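Work and Automation, Unit 6: Who Moves the Thing?
Course handout, Funurcombe evening program
Updated Jan 25, 2021

Before we talk about jobs disappearing, we should look at the jobs themselves, which is a step the newspapers tend to skip. Our running case is Esetti, a firm that runs a returns depot for household and sports goods. Things come back from customers, get picked up, looked at, put down somewhere else, and sold again. The depot employs 199 people, and before the project a good many of them did mostly the picking up and putting down.

In July the firm began planning a robot system called Flurka. The stated goal was to "free staff for higher-value tasks." Please underline that phrase wherever you meet it in the readings and write next to it which tasks, and whose value. The Esetti plan had 8 pages on the gripper and one paragraph on the staff. The paragraph had a nice font.

6.1 The task, before the job

A job is a bundle of tasks, and automation arrives one task at a time. Flurka's first task was handling single objects, and it was tried out in simulation long before any arm was bolted to a floor. Simulated floors are cheap and do not file grievances. Look at the three views below from the gripper's side of things, then read on.

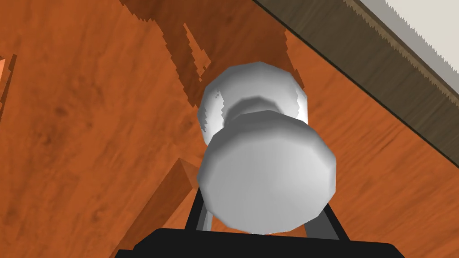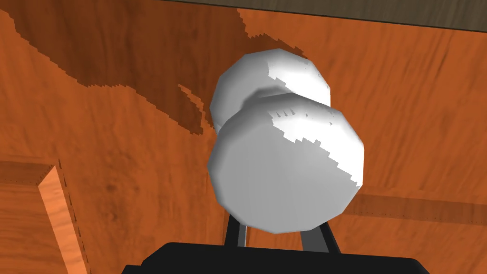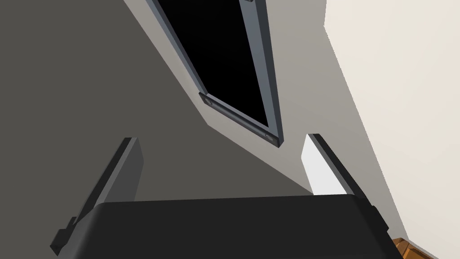

Fig. 6.1. Simulated views with the gripper in the foreground. First and second: a white object at the fingers. Third: fingers with nothing between them.

Consider what a person on the returns line does with a dumbbell. She picks it up. She also notices that it smells of paint, that the box it came in belongs to something else, and that the same customer sent one back last week. Only the first of these was in the task description. When the first goes to a machine, the rest do not go anywhere in particular, and this is where most of the trouble in the Esetti case comes from.

6.2 What changed for the people

The trial plan allowed 400 simulated runs per object type, and each failed run had to be sorted by a human into a category. So the handlers were retrained as "exception reviewers." They now sit down, which most of them like. They also watch grippers fail on a screen for a whole shift, which fewer of them like. The pay grade stayed where it was, because reviewing was judged to be lighter work. It was judged by people who had not tried it.

By the end of planning there were 812 entries in the exception log. A fair number were in a category called "other," and the longest notes in the log are all in there. Read a few pages of them (course folder, file 6B). You will find that "other" is written by people who know the goods very well and have been given a box 40 characters wide to say so.

6.3 Reading and exercises

Read the Stöckli chapter on task bundles, skipping the section with the equations unless you enjoy that sort of thing. Then:

Pick a job you have had yourself – paid or unpaid – and write down everything you did in one hour of it. Mark what would have appeared in an official description.

Rewrite Esetti's one paragraph on staff so that a handler could tell from it what her day will look like. Half a page. The font is up to you.

Bring both to the next session, on paper. The upload system is being automated.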